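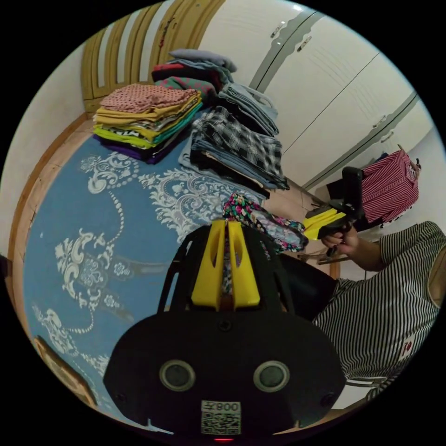
The Warm Hunter Is a Hard Sell

Ieuan Bowen has a box in his garage marked COLD, and everything in it failed. There are chemical toe warmers that went stiff before sunup, a pair of battery socks with one dead sock, and a hand muff that smelled like a tire store for two seasons. He has hunted deer from the same ridge outside Bustinberg since he was a teenager, and he has spent a good part of his adult life paying companies to keep him comfortable up there.

"I'm the customer they dream about," he told me. "I'm cold and I forget."

So when heated vests took over the front tables at Festgate, the regional outdoor show held every February, Bowen went to have a look, and I went with him. Two brands had the biggest crowds. Qian sells a slim vest with four heating panels and a battery that slips into the left pocket. Pitach makes a bulkier one, quilted, with a collar that also warms up. Both promise all-day heat. Neither booth was eager to say what a day was.

I asked the man at the Qian table. He said it depended on the setting. I asked about the high setting, the one he had running on the display model so people could press their palms against it and say wow. He said most hunters wouldn't need high. I said it was 7 degrees on Bowen's ridge the last morning of the season. He handed me a sticker.

You can learn a lot from the stickers at these shows. This one said STAY OUT LONGER, and that is the pitch in all of it, from boot covers to seat pads to vests. Stay out longer and you will see more deer. It sounds right. I'm less sure it holds up. Bowen keeps a notebook, and by his own count most of the deer he has taken came in the first hour and a half of light. A vest that carries him to noon carries him mostly through the part of the morning when he eats his sandwich.

Shakuntala Bisht takes a harder line. She fitted people for cold-weather clothing at a shop in Bustinberg from 2000 until it closed, and she thinks heated gear is being sold to folks who haven't sorted out the basics.

"They walk in fast wearing everything they own," she said. "They sweat through it. Then they sit down wet for hours and blame the jacket."

Her advice costs nothing, so you will not see it on a booth. Carry the heavy layer in and put it on after you sit. Buy boots with room for your toes to move. Change your socks at the stand. Put something under you, and under your feet as well if you're on a metal platform. Eat early. She grants that a heated vest feels wonderful and says she'd wear one to a football game.

I borrowed both vests for the late season and wore them on a stand at 1054 feet, facing north, with the wind I deserved. The Pitach was warmer at first. It was also loud. The quilted shell scraped against the tree every time I shifted, and its power button glowed red on my chest until I put tape over it. The Qian was quiet and sat nicely under a coat, but the heat lived in a few patches, and the space between my shoulder blades got toasty while my fingers went numb around the grip.

Both quit before lunch on medium. To be fair, cold is rough on batteries, and the manuals do mention it, on a back page in small gray type. The front of the box shows a man smiling in a blizzard.

What bothered me more was how I behaved. With a button to push, I pushed it. I checked the light, I turned it up, I turned it down to save power, I felt for the cord. A person trying to sit still should not be handed a control panel. On my last morning I left both vests in the truck, wore two wool layers and a big ugly parka I've had forever, and sat until ten. I was cold by the end. I had also been cold by the end with the vests.

None of this will hurt sales. The line at Festgate went past the jerky stand, and plenty of the people in it already had a heated something on. There are hunters with poor circulation who swear by this stuff, and I believe them. If your doctor is telling you to keep your core warm, my grumbling about button lights shouldn't count for much.

Bowen bought the Qian. He got it home, charged it overnight, and wore it to shovel the driveway. He says it was great for that. As of this writing it is hanging on a nail above the box, and he has not decided which side of the lid it belongs on.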